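Atamitz Planner: software de percepción y planificación de agarres

Versión de agosto · Licencia por puesto de trabajo · Documentación en español, alemán e inglés

Si has llegado hasta esta página, seguramente ya tienes una pinza, una mesa y unas cuantas horas de demostraciones grabadas, y te estás preguntando cómo convertir todo eso en algo que un robot pueda repetir sin sustos. Nosotros empezamos exactamente ahí, con un disco lleno de grabaciones y un montón de scripts sueltos que solo entendía quien los había escrito (¡y a veces ni eso!). Atamitz Planner nació para poner orden en ese cajón, y con el tiempo se ha convertido en la herramienta que usamos a diario en Bilska, desde que entra una demostración hasta que sale una trayectoria lista para ejecutar.

Qué hace

El programa lee las secuencias grabadas con pinza de mano, calcula la posición de la pinza en cada instante, estima la apertura de los dedos y propone puntos de agarre para los objetos que encuentra sobre la mesa. Después, el planificador toma esas propuestas y las traduce a movimientos del brazo que tengas conectado, respetando los límites de las articulaciones y las zonas que hayas marcado como prohibidas. Todo se puede revisar paso a paso en el visor, que es, con diferencia, la parte que más cariño nos ha costado.

Módulos incluidos

Arnstead, el módulo de percepción. Separa los objetos del fondo y les asigna una orientación aproximada. Funciona bien con cajas, bolsas y envases blandos, y admite que le corrijas a mano cuando se equivoca; las correcciones se guardan con el proyecto y se tienen en cuenta en la siguiente pasada.

Dagdag, el planificador. Genera hasta 16 candidatos de agarre por objeto y los ordena por margen de colisión. Si prefieres ordenarlos con tu propio criterio, hay una función de coste en Python que puedes sustituir sin tocar nada más.

El visor. Reproduce la demostración con la trayectoria superpuesta, a la velocidad que quieras, y permite marcar tramos para descartarlos o etiquetarlos.

Probado con datos propios

El juego de pruebas que acompaña a la licencia contiene 2.261 demostraciones cortas, de las cuales 304 están anotadas a mano por Corina Camenzind, que lleva el módulo Arnstead desde la primera línea de código y sigue contestando ella misma a casi todas las consultas sobre anotación. Son tareas de mesa muy corrientes: acercarse a un envase, abrir, cerrar, dejarlo en otro sitio.

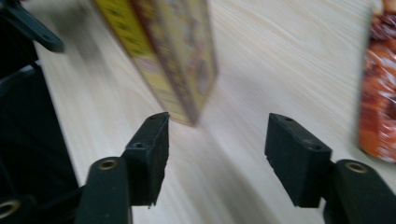

El momento de la aproximación es donde más trabaja el filtro de nitidez. Con movimientos rápidos, los contornos de un envase se estiran y el estimador de orientación tiende a dudar, así que el programa pondera cada instante según la calidad de sus bordes y se apoya en los vecinos cuando hace falta. Puedes ajustar el umbral en el panel de percepción — el valor de fábrica es prudente, y si tu cámara tiene buena luz te conviene bajarlo un poco — o dejarlo en automático y olvidarte.

Requisitos

Linux de 64 bits, 16 GB de memoria y una tarjeta gráfica con 8 GB como mínimo. El visor también se puede abrir en un portátil modesto si el cálculo se hace en otra máquina de la red. La instalación se realiza con un único paquete y no necesita conexión a internet una vez activada la licencia.

Soporte y actualizaciones

Cada licencia incluye un año de actualizaciones y una sesión de puesta en marcha con Leonie Schwaiger, que te ayudará a calibrar la cámara, importar tus primeras grabaciones y configurar el brazo. Trae preguntas, por favor, y trae también tus datos más feos: con ellos se aprende mucho más que con los nuestros. Para pedir una versión de prueba, escríbenos desde el formulario de contacto e indica qué pinza y qué brazo utilizas.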